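Guvex Bench Arm: equipment notes after the Flarkside open day

**Supplier:** Blöndal
**Type:** small tabletop arm with servo joints, two-finger gripper and a camera mounted at the gripper
**Status with us:** seen, not ordered

We list equipment on these pages once we've watched it work, and we try to say what we saw. The supplier's leaflet for the Guvex says it will "take over repetitive handling". That is a large claim for an arm this size, so we went along to the Flarkside open day in February to see what repetitive handling meant.

It meant a block and a box. The task on the stand was picking up a blue block and putting it in a yellow box, on a clean white table with good light and nothing else to sort through. I asked if we could swap the block for one of our own parts, a moulded clip from the Tusier line, and was told that would need "a bit of preparation". How much preparation, they couldn't say. The leaflet doesn't say either. 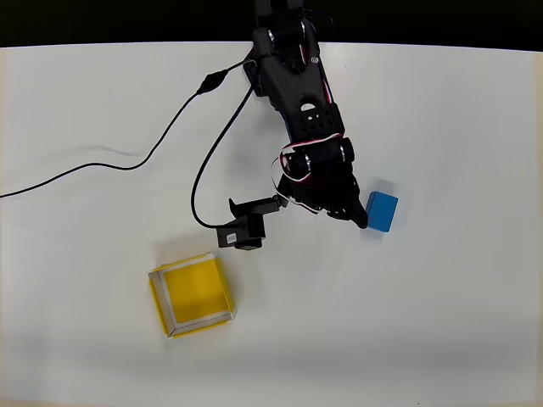
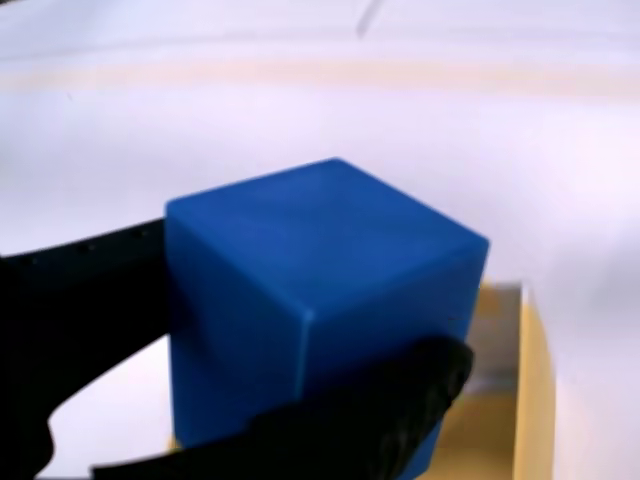 The supplier quotes 20 picks without a miss as its usual standard. I would want 100, on a part I had brought myself, with the lamp moved halfway through. A block with flat sides is about as kind an object as you can give a pair of fingers. Our clips are curved, slippery and tend to arrive in a heap.

**What we liked**

- It's small enough to share a bench with other work.
- Most joints can be reached with an ordinary screwdriver, according to the stand staff, and spare servos are sold singly.
- The staff let people stand close and ask awkward questions, and didn't hurry anyone along.

**What we'd want sorted first**

- Cable routing. The leads to the arm and camera run loose over the table, and on our benches something would catch them by the first tea break.
- The wiring at the wrist. There's a loop of red and white wire there that I'd want sleeved or clipped before anyone used it daily.
- A written figure for how heavy a part it can hold. We were given 3 different answers.
- Some idea of what happens when the camera view is poor. "It usually copes" isn't a specification.

**Who it might suit**

A college or a training room, quite possibly. You can see all the workings, and a learner could take the gripper off and put it back without much fear of wrecking anything costly. For production work I can't recommend it on what was shown, and I'd be wary of any quote that talks about hours saved before your own parts have been tried.

**Lead time:** 4 weeks, says Blöndal, longer if you want the spare gripper fingers in the same box.

**Trial units:** we've asked for one on loan, to be set up beside the Tusier packing bench with a tray of clips. No reply yet. The price will go on this page when we have it in writing, including the software licence, which was left off the sheet handed out at Flarkside.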